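4.2 Comparison of Gripper Fingers on Thin-Walled Cups

The second set of trials compared two finger designs on the same arm and under the same controller. The first, referred to here as the Kettunen finger, is a rigid parallel jaw with a flat rubber pad. The second, the Nendley finger, is a flexible printed part with a ribbed inner face that bends around the object as the gripper closes. Both were fitted to the Gitau wrist mount described in Section 3.1, so the position of the camera in relation to the fingertips changed only by the difference in finger length. This offset was measured once for each design and entered in the controller before the trials began.

Plastic cups were chosen as the test objects for this section. A tapered cup gives a flat pad a narrow line of contact, and a thin wall gives way under even a modest closing force. The cups also allow a simple measure of damage: a rim that was no longer round after release was recorded as deformed, whether or not the lift itself had succeeded. Deformed cups were replaced before the next trial.

Each finger design completed 40 trials. In every trial the arm began from the same home pose, moved to a viewing pose near the table, and received the name of a target color. The Nindden controller then selected an approach direction, closed the gripper to a fixed current limit, and raised the cup by 7 cm. A trial was counted as successful if the cup remained in the fingers for 3 seconds at the top of the lift. Trials in which a neighboring cup was knocked over were counted as failures, even when the target was held.

The rigid jaw failed most often during closing. When the approach was slightly off center, one pad met the cup before the other and pushed it along the table until the second pad made contact. The flexible finger showed the same early contact but tended to bend, and the cup moved less. Its weakness appeared at the approach stage — the fingers need a wider opening, and the extra width left little clearance when cups overlapped in the camera view. Figure 6 shows the wrist camera view with the Nendley fingers open and the cups set in a diagonal row.

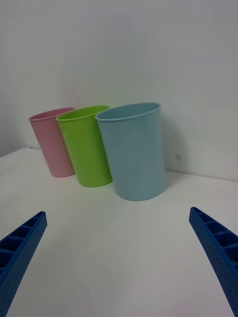
Figure 6. Wrist camera view of the pink, green, and light-blue cups, with the flexible fingers open.

Target order had a clear effect on both designs. Requests for the nearest cup were handled with few errors, while requests for a cup partly hidden by another produced most of the collisions. In 2 trials with the rigid jaw, the controller stopped before contact and reported that no safe approach was available. These trials were kept in the results as failures, in line with the rule stated in Section 3.4.

Lighting was not varied in this section. Shadows on the white background were occasionally included in the outline of a cup, and the estimated center shifted toward the shadow as a result. The flexible finger tolerated this error better than the rigid jaw, but the error belongs to the vision step and should not be credited to either gripper. Section 4.3 repeats the comparison with the center position supplied by hand — all other settings remain as given above.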